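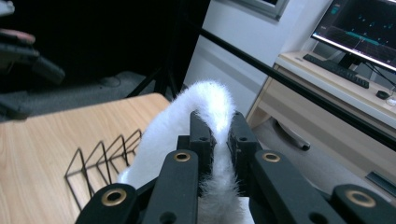 Robotic handling of soft household goods

Robotic handling of soft household goods is the use of machines to pick up, move, fold, hang or put away items that bend under their own weight. Common examples are towels, clothing, bedding, scarves, plush toys and fur trim. The work is usually treated as a branch of household robotics, although much of the equipment was first tried in laundries and garment shops. Machines can do parts of this work under fixed conditions. No general-purpose machine does all of it in an ordinary home at the speed and reliability of a person.

Background

Industrial laundries have used folding and feeding machines for decades. These handle flat items such as sheets and table linen, which arrive one at a time and in known sizes. In most plants a person still separates the wet load and clips the corners of each sheet to the feeder.

Homes are harder to automate. A domestic load is mixed, the lighting changes, and the place where an item goes may be a shelf, a drawer, a hook or a wire rack. Early household projects worked mainly on rigid objects such as cups, boxes and bottles. Cloth was often left out of their tests because its shape could not be stored in advance as a model.

Difficulties

A rigid object has one shape. A strip of plush or a sweater has no fixed shape, and it takes a new one each time it is touched. A machine that lifts it by the middle will see both ends drop, and it must then decide which part is the end.

Long-pile materials bring further trouble. The fibers hide the edge of the backing, so a camera tends to report the item as larger than it is. Closing the fingers on the pile alone gives a weak hold, and the item may slide out when lifted. White and black pile are both hard to judge for depth, as there is little contrast between one fold and the next.

Wire racks and stands are a known problem as well. Their rods are thin enough for depth cameras to miss, and loose fibers can catch on them. Draping a soft item over a rod calls for letting go at the right moment with enough material on each side.

Grippers

Most systems use two-finger grippers. They are cheap, simple to repair and strong enough for light goods. Linkages that keep the fingers parallel as they close are common, often with metal bushings at the pivots. Suction works on sheet plastic and some tightly woven cloth but leaks badly on anything fluffy. Needle grippers hold thick fabric well and are used in factories, but are rarely considered for the home.
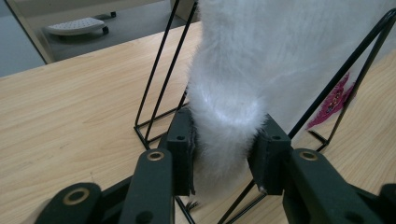 Finger pads are a matter of choice. A foam or rubber lining improves the hold on smooth cloth and lowers the force needed, though it wears and picks up lint. Bare plastic is easier to clean. Some builders print their own fingers so that a broken one can be replaced the same day.

Hand-held grippers with cameras attached are also in use. A person carries out the chore with the tool, and the recording is later used to train a robot arm fitted with matching fingers. The method gathers natural movement quickly. Its main weakness is that a person feels the pull of the cloth through the handle and reacts to it, while a camera records only what can be seen.

Trials

The Nastus project, based in Rikuncombe, recorded 1526 short attempts at lifting and placing soft items on tabletops. Its final report found that picking up was largely solved for single items lying in the open. Placing was much less reliable, and most failures came at release, when the item stuck to a finger or slid off the rack.

Mateos, a contract laundry in Golamville, ran a sorting arm beside its hand line from March to October. The arm was set to handle 20 kinds of item and did well with hand towels and washcloths. Fleece, bath mats and anything with a long pile were sent back to the hand line. The arm stopped for cleaning every 200 items — mostly to clear lint from the pads.

Present state

Four tasks are usually listed when progress is measured: picking one item from a pile, spreading it, folding it and putting it away. The first and third are the most advanced. Spreading often takes several tries, and putting away depends heavily on the furniture.

Speed remains low. Machines that succeed often pause between movements to look again, and a person is generally kept nearby to untangle items. For shop-floor use this can be acceptable where the goods are all alike. In homes, washing and drying are still the only parts of laundry commonly left to a machine.

See also

Garment folding machine
Parallel-jaw gripper
Deformable object handling
Learning from demonstration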